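Packing Pantry and Kitchen Boxes: Your Questions

Burkcombe Moving & Storage – Help Pages
Last updated January 2026

We get the same questions every week, usually from people who have just watched a video by someone with a very tidy pantry. These answers come from our packing crew, who are hard to impress.

Do I need to line a cardboard box before I put food in it?

For tins, no. For anything that can leak, split or shed crumbs, a liner is worth having. It won't make the box waterproof and we wish the people selling them would stop hinting that it does. What it will do is keep a burst bag of rice in one place.

Do I have to buy the special liners?

We doubt it. We've used the Sonlow box liners and we've used large plastic bags from the supermarket, and our crew couldn't pick a winner. Get a bag bigger than you think you need. If it only just reaches the top of the box, it will slide down as soon as you drop something heavy in.

How do I stop the bag collapsing into the box?

Open the box flaps right out, or tuck them down the outside. Push the bag into the bottom corners with your fist, then fold the top over all four rims. Leave plenty hanging over. Some people tape it. Tape tears the bag when you try to close up, so we leave it off.

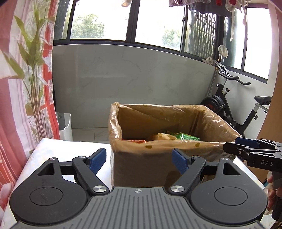

An open carton with the bag folded out over the rims, packets inside.

The wrinkles don't matter. We have been asked whether the liner should sit flat, and the answer is that you are packing noodles.

What should go in first?

Heavy and flat at the bottom, soft packets on top. If the whole box is soft packets, the order hardly matters, although we'd still lay them down flat. Standing them on end looks neat until the truck turns a corner.

Is it true you should squeeze the air out of chip bags?

No. We have no idea where this one started. The air is what's protecting the chips. Leave unopened bags alone, and eat the opened ones before moving day.

How heavy can a food box be?

Our limit for a single carton is 20 kg, and we would be happier if yours came in under that. A small box of tins gets there quickly. If you can't lift it to your own kitchen counter without making a noise, take something out.

Can I reuse old boxes from the grocery store?

Sometimes. Check the bottom seam and the corners, and smell the inside. Fruit boxes often have hand holes and open bases, so they're a poor choice for small packets. If the cardboard feels soft when you press it with your thumb, put it in the recycling.

What about the colour-coded label systems?

We tried the Zokgate labels, which come in a pack of 67 with an app. The labels stuck well enough. The app wanted a photo of every box and a password. A thick marker and the word PANTRY on two sides did the same job, and you can read it from across the garage. Use the labels if you enjoy that sort of thing.

Should I put moisture packets in with dry food?

For a move across town, don't bother. For storage over a few weeks, airtight tubs are a better use of your money. We're sceptical that a little sachet does much in a cardboard box that isn't sealed to begin with.

Can I leave food in your storage units?

Sealed tins and jars, yes, for up to a month. Flour, cereal, pet food and anything already opened, no. Mice don't care that you folded the bag over twice.

How do I close a lined box?

Gather the overhang in the middle, twist it once and fold it flat, then close the flaps over it. Tape the centre seam and run one strip across each end. Don't knot the bag. You'll only have to cut it open at the other end, probably with a bread knife, because the scissors will be in another box.

When will February bookings open?

They're open now. Weekends fill first, and weekday mornings are the easiest to get. Have your rough box count ready when you call – guess high, since everyone forgets the cupboard above the fridge.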